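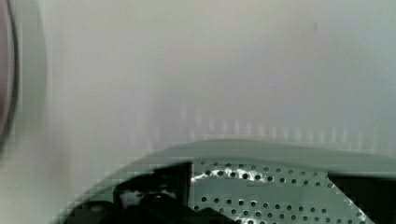
Play kitchen table – what would you add?

Started by crumpetandjam, 11/01/2023

crumpetandjam wrote:
Hello all! Long-time reader, first proper post. I've been setting up a pretend cooking table for the little ones at our Erton playgroup and I'm having far too much fun with it. Proper white table, plenty of elbow room, and I've been hunting for play food that looks good enough to eat. The citrus is my favourite so far (you can see all the segments!) and I've got a soft spot for strawberries, so there are a couple of those.

The big question is the oven. I've gone for a toaster oven with a glass door in place of the usual wooden box with painted rings, and I love it. It won't be wired to anything when the children are in. Is that mad? And what else would you put out? I don't want it so crowded that they can't lay a place.

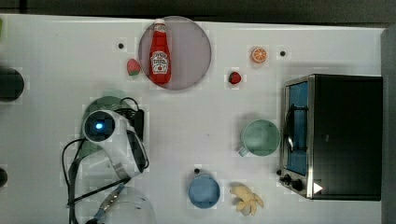
Table so far, with the ketchup on its plate

pegbagpat wrote:
Oh I LOVE this. The oven makes it! Ours went wild for a door with a window in it, they'd put a bun in and crouch down to watch it for ages. Get some bread in there next. Rolls, a slice of toast, anything that belongs on a rack. And the strawberries are very sweet, I like that they aren't all the same pink.

tinlidtony wrote:
Lovely table but I'm going to be the grump about the oven. Children who learn that the oven is a toy will go home and treat the one in the kitchen as a toy. We had this argument at Tastum and ended up with a plain box with a flap. They played just as well with it.

crumpetandjam wrote:
Fair point tinlidtony, and I did wonder. My thinking was that we could talk about hot things while they play – "oven gloves on first" and so on. The knobs are the bit they'd go for, I expect.

pegbagpat wrote:
I'm with crumpetandjam. Mine learned "hot, wait" from play long before they were let near the real thing. But do cut the plug right off, don't just leave it unplugged.

tinlidtony wrote:
Agreed on the plug at least. And check the door hinge for finger traps. Some of them snap shut like a letterbox.

mossyteapot wrote:
Can I talk about the plate? I'm so pleased somebody else likes see-through ones. We have a stack in the same sort of pinky colour from Jullisora and they've survived 8 years of being dropped, sat on and used as steering wheels. My one moan is that a bottle rolls on anything smooth. I'd stand the ketchup up beside the plate and leave the plate for food. Then they get to do the squirting noise over it, which is half the joy.

crumpetandjam wrote:
The squirting noise! Yes! Right, ketchup stands up from now on.

lewisroadlinda wrote:
We do the same at Lewis Road and our rule is one meal at a time. Breakfast things in one tub, pudding in another, and swap them over. Strawberries and orange would go in pudding and the ketchup would have to wait for chips. It sounds strict but they start making up proper menus, it's brilliant to listen to.

pegbagpat wrote:
Noooo, ketchup on strawberries is the whole point of being three.

lewisroadlinda wrote:
Ha, we do get that as well. I was served orange soup with ketchup last week and had to ask for seconds.

mossyteapot wrote:
On what to add: a wooden spoon, a small pan with a lid, and a tea towel. The tea towel gets more use than anything else we own. And some dull food too, potatoes and carrots, or everybody only ever cooks fruit.

tinlidtony wrote:
Seconding potatoes. Felt ones if you can sew, they're very quick to make and you can post them through the oven door without a clatter.

crumpetandjam wrote:
I can sort of sew! Potatoes it is, and I'll ask for a spare pan. I'll try Linda's tubs for the rest of January and then have a fortnight of complete ketchup freedom, and report back on both.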